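3. How the nominations get read

I should say up front that I came to this topic sideways. I had been asked to help sort entries for the Tierney Prize, a small community award for people who look after parks, creeks and old buildings, and I kept noticing that the same kinds of nominees made it to the last round every year. So I started keeping notes, and the notes grew into this study.

3.1 Where the letters come from

The award has been given for 15 years, and I was able to read the nomination letters from all of them. Most are short. The form asks for no more than 500 words, and plenty of people stop well before that. A few attach newspaper clippings or a hand-drawn map of a trail, which I loved reading but had to leave out of the coding, as the judges never scored attachments.

Two towns send in far more letters than the rest. Brovell has a garden club that treats nominating as part of its winter calendar (their letters all arrive in January, often in the same week), and Taren has a historical society that does much the same thing for its restored storefronts. Places with no such group send one letter every few years, if that. When I talk about "who gets honored" later on, please keep this in mind. A town can be full of people pulling weeds out of a creek bed and never turn up in my data at all.

3.2 What I looked for

I read every letter twice and marked three things: what the nominee did, how long they had been doing it, and whether the writer described a place or a person first. That last one was a hunch. I had a feeling that letters opening with a place ("the lot behind the school was a mess") did better than letters opening with praise, and I wanted to see if I was fooling myself.

I also marked the kind of work. My first list had 23 categories, which was silly, and I kept losing track of the difference between "cleanup" and "upkeep." I folded them down until I could sort a letter without going back to my own notes. Litter and waste work ended up as one group, building repair as another, and planting as a third. Everything else — signs, walking tours, a very charming owl count — went into a mixed group that I treat with caution.
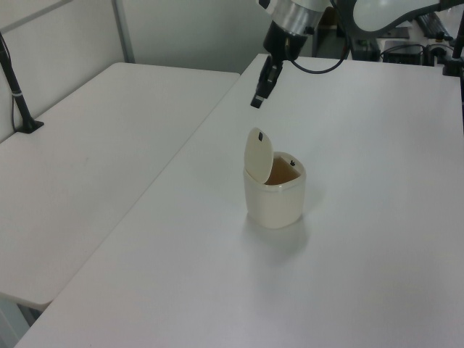 Figure 3. Small cream-colored bin with its swing lid open.

3.3 What the judges seemed to like

Building repair did best, and I can't say that surprised me. A repaired porch has a before and an after, and the writer can put both in one sentence. Litter work is harder to write about. The letters tend to list hours and bags, and then they run out of things to say, even when the person has clearly been at it for ages.

My hunch about opening lines held up for planting and for litter work, but it fell apart for buildings, where nearly every letter opens with the place anyway. I went back and checked whether longer service made up for a weak opening. It helped a little in the early rounds and hardly at all in the final one.

The Trarniteo Trust, which pays for the plaque and the dinner, changed the scoring sheet partway through the period and added a line for "lasting effect." I expected this to help the planting letters, trees being what they are. Their share of finalists did go up, though the change also came along with a new group of judges, and I have no good way to pull those two things apart. I come back to it in Section 4 with the scores from the years on either side of the switch.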